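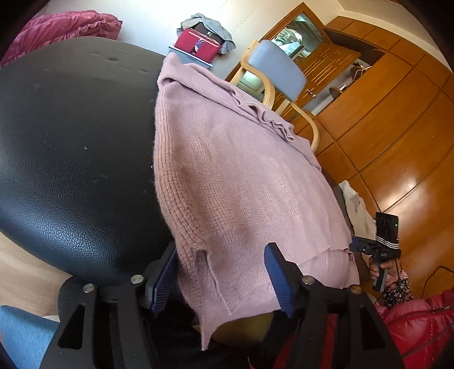
Sample K, dusty pink rib knit, held at the lower hem near the slit.

5 Sep 2019
Textile bench, wash and dimensional stability

Continuing the shrinkage series on the loose rib knits. Carried over from the June entries: the first batch gave length changes that would not repeat between two people measuring the same garment, so most of the work since then has gone into the measuring and not the washing.

Setup
Jultus washer, delicate program, cold fill. Ballast made up to the usual load with the white cotton squares. Detergent from the Navarro drum, same lot as June. Flat dry on the mesh racks, no tumble. Conditioning in the small room overnight before any tape goes near the fabric.

The rack nearest the door dries faster than the others. Rotated the samples halfway through. This should have been in the procedure from the start and I have added it.

Gauge marks
Switched from the washout pen to tacking thread loops. The pen line spreads on a loose yarn and you end up choosing which side of the smear to measure from. Thread loops sit between two wales and stay there. Use contrasting polyester, single strand, tied without tension. If the loop puckers the rib, cut it and tie again.

Mark positions for body length: one pair on the center front, one pair each side, all set in from the edge by the width of the steel rule. Do not use the hem as a datum on anything with a side slit. The corners at the slit curl after washing and the front and back panels no longer lie together the way they did. Two of the June readings were taken hem to shoulder and I have struck them out of the table.

Readings, sample K, center front
Before wash: 549 mm
After first wash, flat dried, conditioned: 534 mm
Change: -15 mm, or -2.7 percent

Sample M, same yarn supplier (Ekum), heavier gauge, center front
Before: 629 mm
After first wash: 621 mm
Change: -8 mm, or -1.3 percent

K moved twice as much as M in percentage terms, in line with the looser stitch. Width readings not worked up yet. On K the rib closed up and then opened again when I smoothed it flat, so any width figure depends on how hard it was smoothed. Need a fixed method before writing a number down. Proposal: lay flat, lift once by the shoulders, lower, no hand contact after that, wait ten minutes, measure. Will try it on the scrap panels first.

Rule check
Checked the long tape against the steel rule. Tape agrees over the first half and reads 1 mm long at the far end. Not enough to explain the June scatter but enough to be annoying. Tape withdrawn, tag on it. Use the steel rule only, and for anything longer than the rule use the bench scale.

Mass
K weighed 412 g conditioned before wash, 411 g after. No meaningful fiber loss. Lint screen had a small amount of pink fluff on it, kept in a labeled envelope in the second drawer.

Cuffs and collar
Cuffs recovered after stretching on both samples, judged by eye. Collar on K would not lie flat for the length reading, so I left it out and measured from the thread mark below the neck seam. Same on M to keep the two comparable.

Machine notes
Washer cycle counter stands at 1034. Door seal looks fine. Fill was slow on the second run - inlet filter probably wants cleaning again. The Jometlow data logger lost its clock when the battery was changed, so the temperature trace for the overnight conditioning starts at zero hours. The shape of the trace is good and the room held steady. Add the start time by hand when exporting.

Open items
Second and third washes on K and M, same program, same rack rotation.
Repeatability test: two operators, one garment, five readings each, no looking at the other sheet.
Ask Ekum whether the yarn in K was steamed before knitting. Their data sheet does not say.
Reorder tacking thread. The dark blue is nearly out and the gray is hard to see on M.
Redraw the marking template with the slit allowance and put the old one in the bin.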